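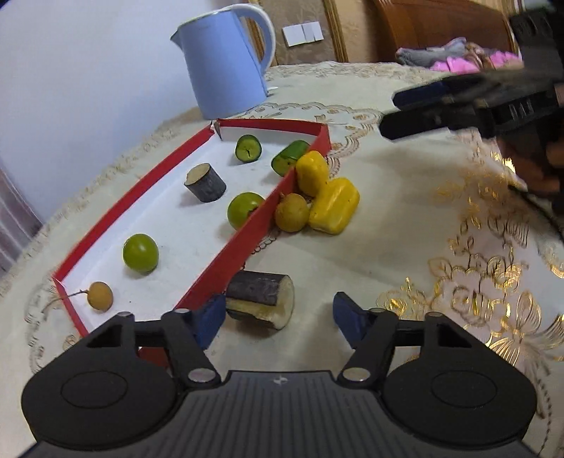 A hand-held gripper over the sorting table, fingertips either side of a short log piece. A second gripper is at upper right.

The student manipulation project at Killine began with a rule that ruled out most of the parts cupboard: no cubes. Earlier cohorts had trained their pick-and-place models on printed blocks with flat, parallel faces, and the models had learned to expect flat, parallel faces. Presented with a cucumber, they closed on air or pushed the thing off the table.

The current group works with produce and timber offcuts. A typical layout has a long red tray with a white floor, round green fruit, cut cucumber, short lengths of branch with the bark left on, and a few small tan fruits that roll at the slightest contact. Some items go in the tray and some stay on the cloth. The task is to move them between the two, one at a time, and to record every attempt in a form that can be used for training.

Collection is done by hand. Each student operates a gripper with a black body and two blue fingertips, held and closed by the operator. There is no arm to program and no motion planner to debug, which suits a course with two contact hours a week. The trade-off is that the data carries every bad habit of the person holding the tool. Early sessions showed a strong preference for approaching from directly overhead, even where a low sideways approach would have cleared the tray wall with more margin.

The wall has become the main subject of the project. It is low, but it is tall enough to catch a fingertip when an object rests against it. A fruit in the middle of the tray can be taken from any direction. The same fruit pushed up to the side can be taken from two, and one of those requires the operator to rotate the wrist before descending. Students now log objects as free, walled or cornered before each pass, and the share of failed grasps is reported separately for each class.

Branch pieces are the second problem. Lying down, a piece has a clear long axis and should be gripped across it. Standing on end, it presents a circle from above and any closing direction will do. The group's first classifier, written at Jasteck over a long weekend, treated the two poses as different objects and gave them different labels. This was left in place for most of a term and had to be unpicked by hand from 889 recorded attempts. The present scheme uses one label for the object and a second for its pose.

After that cleanup, 707 attempts were kept. The remainder were discarded for missing pose labels, interrupted recordings or disagreement between the two students reviewing the file. The review rule is strict. If the reviewers differ on whether a grasp was stable at the moment of lift, the attempt goes out, and no third opinion is sought.

Two grippers can be used at one table, which doubles the rate of collection and introduces its own faults. The operators get in each other's way, and a second tool in view changes the background in a manner the model has to learn to ignore. The group tried taking turns, found that the recordings became too tidy, and went back to working at the same time with a spoken call before each reach.

Surface was another point of discussion. The Jasteck benches are plain grey laminate, and models trained on them performed poorly anywhere else. Sessions were moved into ordinary rooms, on ordinary furniture, with whatever cloth was already on the table. Metallic thread is the hardest case so far. It produces bright streaks that shift with the angle of view, and an early segmentation model marked several of them as objects. The fix was more data from the same kind of cloth.

The software is modest. Recordings are trimmed and labelled in Erkeo, a browser tool written by a previous cohort and maintained with varying enthusiasm. It handles one file at a time, has no undo beyond the last action, and exports in a format that needs a conversion script. Replacing it has been proposed every year. The current students have added keyboard shortcuts for the pose labels and a colour code for the three position classes.

Assessment is at the Shehu regional meet in June, where teams receive an unseen set of objects and a fixed period to collect, train and run. Produce has been confirmed as a category, without further detail. Marks are awarded for completed transfers and deducted for damage, so grip force matters. The group has yet to settle on a limit for anything soft, and cut cucumber is next on the test schedule.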